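Property return after dismissal - inventory says "misc. electronics"
Forum: Criminal Procedure and Forfeiture > Seized Property

rheitmann
Posted 25th April

Charges against my brother were dismissed in December. It was a card game in a rented unit in Tratthorpe, with one count of operating and one of possession of gambling equipment. The search warrant return has 40 lines. Most of them are fine (chips by denomination, two card shufflers with serial numbers). Lines 31 through 38 say "misc. electronics" and nothing else.

The Tralosano County property unit released the cash and the chips. On lines 31 through 38 they say they can't match a claim to an item without a description, and that the description has to come from the claimant. The order of dismissal doesn't mention property at all.

Two questions.
1. Does the motion for return go to the criminal court under the old case number, or is it a new civil filing?
2. How much detail does an item description need when the police inventory has none?

Roswitha Heitmann

Kong
Posts: 700

Old case number, if the court still has jurisdiction over the warrant. Check whether the warrant was issued under its own number. In a lot of counties the search warrant file is separate from the case file, and a motion filed in the wrong one just sits there.

On question 2, the test is whether a clerk who has never seen the item could pull it off a shelf. Type, color, distinguishing parts, condition, serial if you have one. Pictures help, but the text has to work without them. 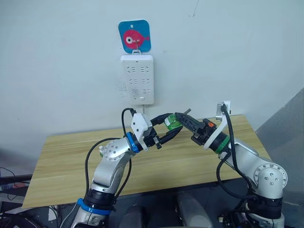
Silver jointed arms, blue rings on the left one. White bracket and black fingers at the left wrist.

A caption of that length is enough for most shelves. "Electronics" is not.

ledger_line

I disagree with Kong on the first point. Once the case is dismissed, many judges treat the criminal matter as closed and tell you to file a civil claim for recovery of personal property. I have had a motion bounced for exactly that. The filing fee was $100 and I didn't get it back.

Kong

Bounced with prejudice?

ledger_line

No, without. But it used up three months, and the property unit's retention clock kept running. Ask them in writing for a hold before you file anything. In my county they can dispose of unclaimed items 20 days after the final notice, and the notice went to an old address.

E. Ackermann

Retired property and evidence clerk, different county. Some practical points.

The return filed with the court and the internal intake sheet are separate records. The officer writes the first. The clerk who shelves the items writes the second, and it is often better. Request the intake sheet by name. If you only ask for "the inventory" you will be sent the return again.

Second, if storage is contracted out, there will be a third list. I see from another thread that Tralosano uses Wistemex for overflow. Contractors of that type usually put a barcode on each container, so a line on the police list can correspond to a bag, a box or a pallet.

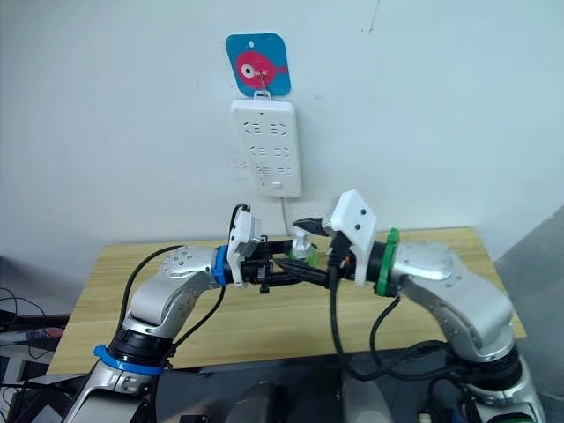 A written description in a claim should move from the general class to the features that can't be confused with something else on the same shelf. State the class first, then material or color, then markings, then attachments. Suppose the claimed item were the left arm in the shot above this paragraph. I would write: jointed arm, silver, blue ring just above a black segment at the lower joint, row of small screw holes around the elbow cap, white housing at the wrist, black parallel gripper. I would list the cables separately, because cables get bagged separately and then go missing. "Robot, silver" would have come back to the claimant with a form letter.

Eckhard Ackermann

rheitmann

Thank you. I didn't know about the intake sheet. Requested this afternoon, by name.

My brother's own list for the eight lines includes a monitor, a label printer, two power strips and some lamps. He is not certain of the colors. Should he leave out what he isn't sure of, or estimate?

ledger_line

Leave it out. The claim is sworn. A wrong color gives them a reason to say it's a different item.

Kong

I'd put it in and mark it "to the best of my recollection." A sworn statement can carry a hedge. An empty field can't be matched to anything.
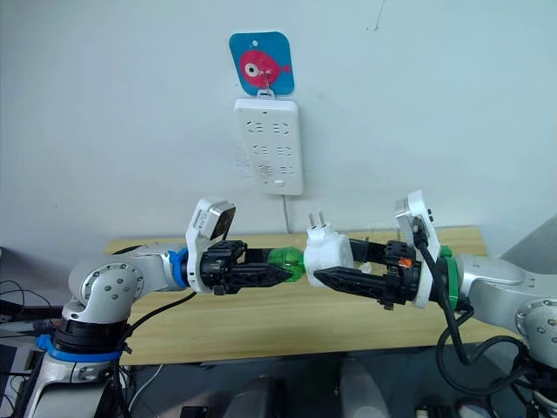 The power strips are where this will matter, as they are common objects and he may not have a receipt. Location at the time of seizure is a usable identifier and people forget it. If the unit had a strip hanging on the wall above a table, like the white one on the pale wall in this view, then "white power strip, hung on wall behind wooden table" ties the item to a spot that the search photos ought to show. Get the search photos. They come under the same records request as the intake sheet.

ledger_line

On location I agree. On "to the best of my recollection" I still don't. The property unit is not a court and it won't read the hedge. It will read "black" and look for black.

E. Ackermann

Both happen. In my office a hedged color was treated as no color, which did no harm. I can't speak for Tralosano.

Condition is worth a line too. Small household items get waved through as worthless, and then nobody can say later whether the damage came before or after intake. Write down dirt and scratches as plainly as you would a serial number.

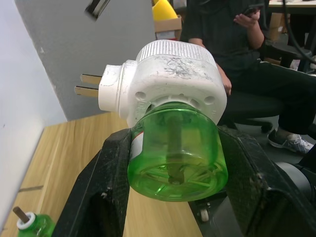
Plug-in liquid mosquito repellent heater, white housing, scuffed, gray smudges and dark marks on the upper face. Green refill bottle attached. Two flat prongs.

Attached parts belong in the same line as the item, and the line should say that they are attached.

Kong

Agreed on condition. Also ask whether any of the eight lines were held for a second case number. That is a common reason for "misc." entries. They get split later and the return is never amended.

rheitmann

The property unit confirmed by email that there is no second case number. They also placed a written hold on all eight lines pending the court's decision. The clerk says the warrant does have its own number, so I will file the motion there and attach the claim as an exhibit. He is going to leave the uncertain colors out.

Still waiting on the intake sheet.

ledger_line

Keep the email with the hold. Print it with the full header.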